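About Moroz

Moroz is a small company that writes and tests working rules for shops and labs that use table-top robot arms. We started with one customer, Plimetti, and a 9-page checklist. The checklist is now called Keruder and covers 40 rules.

We try each rule at our own bench before it goes out. Most bench work is block handling with two arms that share one table.

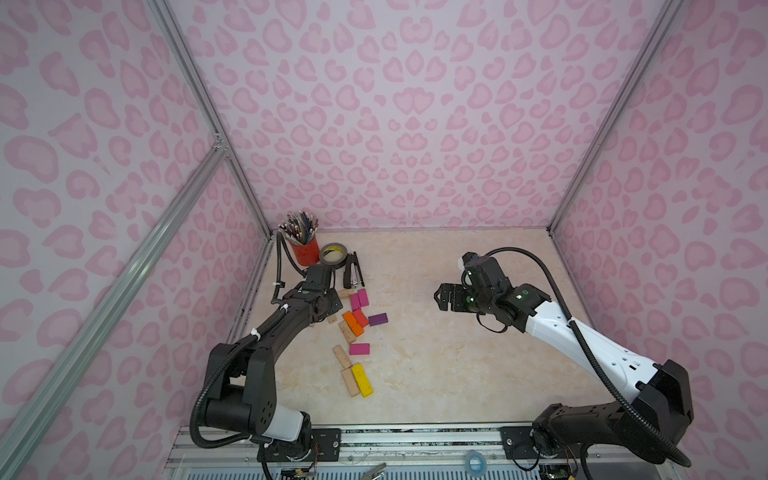 Block work at the two-arm bench.

Keruder starts with the table. Tools and supplies stay at the back, and the middle is kept for the task. Cables are tied to the arm wherever the links allow it, and the ties are checked before each run. 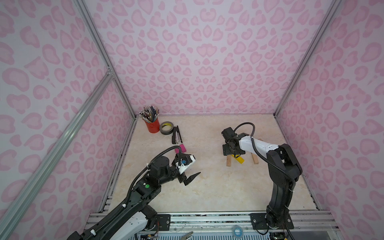 The second part covers shared space. Only one arm may enter a marked zone at a time, and the other holds its position until the zone is clear. Operators keep their hands out of the enclosure while the motors have power. A stop for any reason goes in the log, even if it lasts 2 seconds.
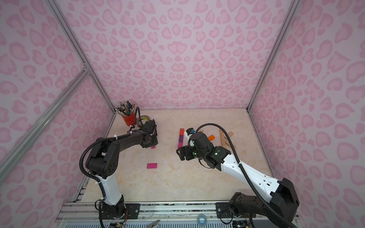

Cilero wrote to us that the log rule felt slow in the first week, and that their staff now read the log before every shift. They also asked for a shorter form, and we added one in August.

Our bench has logged around 700 runs under the current rules. A rule that gets skipped often is rewritten or dropped.
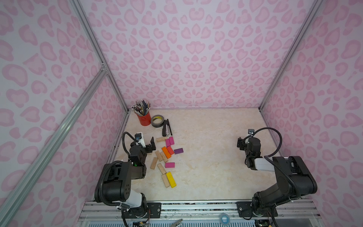
Customers receive the full text, the log forms and one day of training at their own site. Changes are sent out in writing with the old wording shown next to the new.

Page last updated 3 May 2019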